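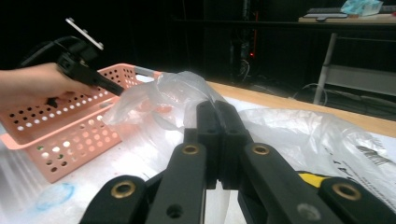 Do I need to know anything about robots to apply?
Most of the people who do this job well started out fixing bicycles, sewing machines or copiers, and we would be happy to see any of those on your application.

Busuno is hiring a part-time Bench Technician for its hand-held gripper station in the Palamarchuk Building, second floor, past the vending machine that only takes coins.

The position

The station is a table, a set of black plastic grippers, and a long list of household chores. Operators work the grippers by hand, and the recordings go to our partners at Semska, who use them to teach a robot arm to do the same chores without complaining. You will keep the grippers in working order. They have linkages, the linkages have joints, and the joints have opinions.

A gripper gets a full service after 600 cycles, or sooner if it starts to click. Servicing means taking the linkage down, wiping out the bushings, replacing any that have gone oval, and putting everything back with the same number of screws you started with. Then you check that the two fingers still meet squarely, because a pair that closes a hair off center will do fine on a wooden block and make a fool of itself on anything soft. 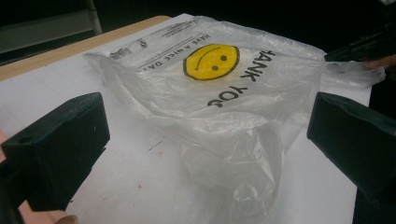

Thin plastic is the hardest test we have. It slides, it folds under, and it shows up a worn finger face faster than any gauge we own. You will run a bag test on every gripper that leaves your bench: 11 pickups in a row, by the body and by the handles. If it drops one, it goes back in the vise and you start the count over. Bring patience, or a podcast.

You will also

Check the top plate screws and the cable at the start of each shift.
Keep the service log in handwriting a second person can read. We have been burned.
Order spares from Cenda before we run out, a skill the last three of us did not have.
Swap the paper on the table when it gets too marked up.
Tell operators, politely, that a gripper is not a hammer.

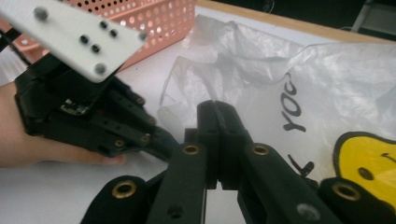
Two grippers at the station, with the usual bag.

What we are looking for

Steady hands, decent eyesight (glasses are fine, we nearly all wear them), and the habit of putting the hex key back. Some experience with small mechanisms. You should be comfortable being interrupted, as the operators sit within arm's reach and will ask.

A degree is welcome but will not be discussed much.

Hours and pay

Five shifts a week, mornings, starting at 8:15. Paid training for the first two weeks. There is a $75 yearly allowance for your own hand tools, which buys one very good screwdriver or a drawer of bad ones.

How to apply

Send a resume and a short note about something you repaired and what you got wrong the first time. Bench tryouts are held on Thursday afternoons in May. We supply the gripper, already out of adjustment.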